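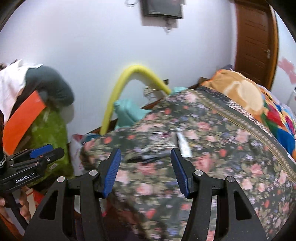
Page 13 of 30

odier_lids
Back to the tubs. I have 440 of the Illerine one-liter food pails with the snap lid. Soup goes in at 185 F and the lids bow once they cool. Is that the resin or the fill level?

Jarmo Keskinen
Fill level. Leave a half inch of headspace and vent one corner until it drops under 140 F.

tavville_deli
Disagree. We ran the same pail to the line for two winters with no bowing. Check the lid stamp. PP holds at that temperature, LDPE gets soft.

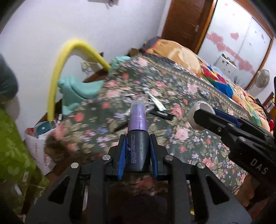
Setting spray, small bottle

odier_lids
Stamp says 4 on the lid, 5 on the pail.

tavville_deli
Then it's the lid. Donati sells a 5 lid in the same diameter.

Jarmo Keskinen
Same nominal diameter. I measured 106 mm on theirs across the inner bead and it was loose on the Illerine rim. Get a sample first.
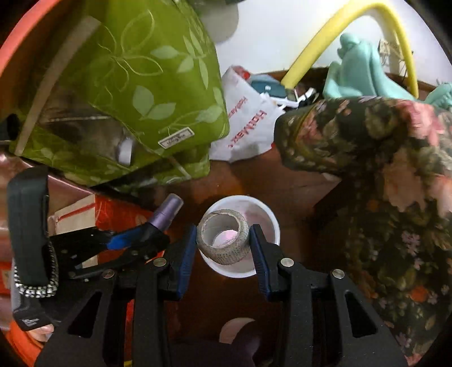

Page 14 of 30

tavville_deli
Ours seal fine. Different mold year maybe.

odier_lids
Ordered one sleeve of the Donati. Will vent the old ones meanwhile. Does anyone stack them hot?

Jarmo Keskinen
Two high, no more.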